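Ilader Household Notes
Kitchen section: Sorting and storing wooden chopsticks

Scope
These notes cover plain and stained wooden chopsticks kept in an open basket. Lacquered sets with a glossy coat need a softer cloth and are handled on a separate page.

Why pairs drift apart
Chopsticks bought in bulk are turned to a nominal length, and the difference between two packs can be 2 mm or more. Mixed in one container, they stop matching quickly. A household that owns several colors will find most mismatches by eye, but light sticks from different packs have to be compared end to end.

Work surface
Clear a table and cover it with a cloth. Cloth stops round sticks from rolling and takes up any water left from the rinse. A solid blue or violet ground shows both pale and dark wood well. Set the basket at the far side so that the near half stays free for laying out.
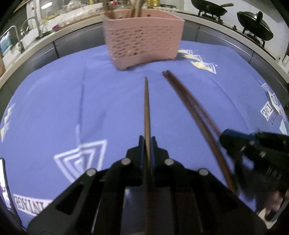
Sorting
1. Empty the basket completely. Sticks left at the bottom are usually the odd ones.
2. Separate by color first: light brown in one group, dark or reddish brown in another.
3. Within each group, lay the sticks side by side with the blunt ends together. Press the ends against a ruler or the side of a box and compare the tips.
4. Roll each stick once across a flat, bare board. A straight stick rolls evenly; a warped one rocks. Slight warp is acceptable in a cooking pair.
5. Run a dry cloth from the blunt end to the tip. If it snags, sand lightly with 469 — the fine sheet in the Faddale assortment — or discard the stick.
6. Put singles aside until the whole batch is done, then try to match them again.

The basket
A plastic basket with openings in the sides drains faster than a closed jar. Check the size of the openings against the tips before buying. Thin tips can pass through a wide slot and catch when the stick is lifted out. Rinse the base weekly; residue collects in the corners.
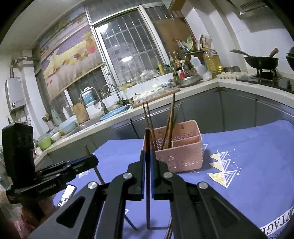
Dark brown chopstick held upright, pink utensil basket behind.

Returning sticks to storage
Load one pair at a time, tips up, blunt ends on the base. Tips dry last and should have air on all sides. Do not fill the basket past the point where a pair can be pulled out without moving its neighbors. Our basket takes 13 pairs comfortably.

Drying
Air-dry overnight. Where an oven is used, keep it at 80 °C or lower with the door ajar — higher settings open the grain and lift the stain. Never store wood in a lidded box until the blunt ends feel dry.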